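Gripper comparison, second progress report
Prepared for Promunico, reporting period ending in December

Where we are

We said in the proposal that we would compare the Brosadar fingers with the Prirkis fingers on the same arm, using the same wrist camera and the same controller. Both sets have now been mounted and run. I would not yet put either one forward for purchase, and I'd ask that the summary sent to Zheng in the fall not be quoted any further. It leaned on the supplier's numbers, and we have not been able to repeat them.

Work this period

The task is sorting small items into bins. Each finger set got 25 attempts per session, over two sessions. Brosadar dropped more than 13 items in the first session and far fewer in the second. The only thing we changed on purpose was the closing speed. That is a big swing for one setting, and I don't trust it until we see it again.

Prirkis was steadier, but slower to let go. Small items hung on the fingertip and landed late. The supplier calls this a "secure hold." We scored it as a miss whenever the item ended up outside the bin.

The wrist camera gives us the bins and both fingertips in one view, which helps when we score a release. The green and yellow bins stay easy to tell apart on the pale marble-patterned surface. Shadows near the fingers are a separate matter, and the controller's claim to ignore them needs its own test.
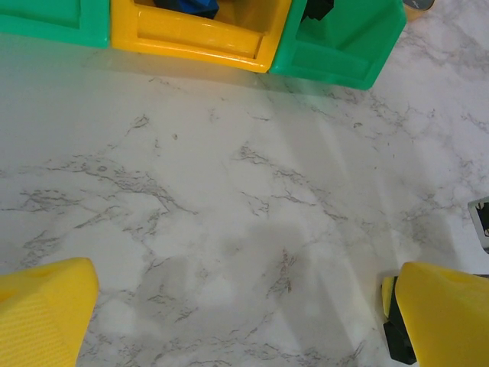
Problems

The controller update arrived late and reset our saved speeds. One Monday session had to be thrown out. Calibration between finger swaps takes most of a morning, where the quote said minutes.

Spending

On budget so far, apart from a spare set of Prirkis pads we had not planned for.

Next period

Repeat both Brosadar speeds with the order mixed.
Run the shadow test with the lamp moved.
Ask Prirkis for the raw data behind their release times. We have asked once already and received a brochure.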